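Skip to content | Home | Diary | Planner notes | Code | Older entries

12 February 2021

I rewrote the grasp scorer for Dabbas last night and could hardly wait to get in this morning and run it! Dabbas is the folding planner, for anyone reading these entries out of order, and Esora is the perception half that feeds it cloth outlines. Since December the two have been passing each other a plain polygon, one closed loop, and every layer under the top one was simply lost on the way. Now Esora sends a stack of contours with a guess at which lies over which, and Dabbas gets to pick an edge knowing what is underneath it.
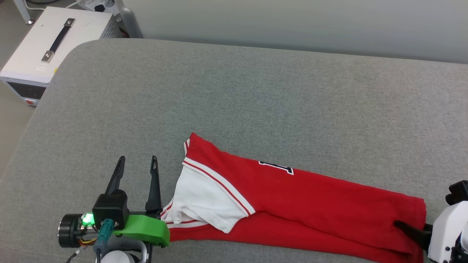 Layer order is the thing I have wanted to get right ever since we moved to Hiddale. The old scorer loved long straight edges, and it would happily send a finger in between two layers that ought to move together. A folded shirt is just lovely for testing this. You get red over red with only a thin line of shadow between the layers, and then a white part folded down across the red where any fool threshold can find the boundary. Esora has always been good at the white and hopeless at the red. Today I gave it a small extra term for shadow lines -- two days of dithering, 16 lines of code -- and on the red-on-red edges it got the order right in most of the runs. I did a little dance by the keyboard.

The bad news is timing. Each replan costs 40 milliseconds more than it used to, and the left arm's controller starts complaining when the targets come in late. I think most of it is me copying the contour stack over and over like an idiot. Udura (our message layer) can pass it by reference and I only need to stop being lazy about it. I'd also like the replan to run while the arm is still closing, so the wait gets hidden, but that means trusting a prediction of where the cloth will be, and I'm not there yet.

After lunch I went on to the hard starts, with no neat fold to lean on.

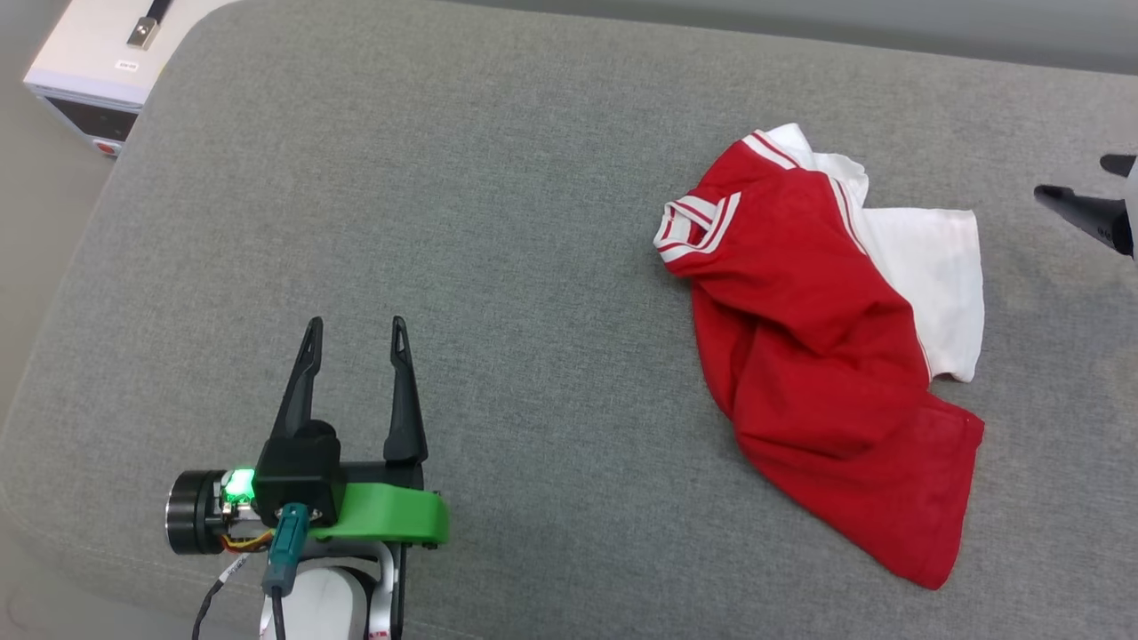

Shirt in a heap, left gripper open. The collar is at the upper left end of the pile, a nice landmark for Esora.

I am so pleased with the collar detector! It was a side project, a striped-band matcher I threw together in one evening, and it gives the planner an anchor even when the outline is a mess. With the anchor, Dabbas came up with a sensible first pull from seven different heaps. Without it, the score map is flat and the planner dithers between candidates until it times out. I saved both sets of maps side by side and kept flipping between them when I should have been writing the tests.

Still to do: the white fabric tucked under the red gets labeled as a separate object now and then, so the contour merge needs another look. Also the log viewer draws layers in the wrong order, which had me chasing a bug that wasn't there for an hour. Fix that first.

Contact | Copyright 2021 | Back to top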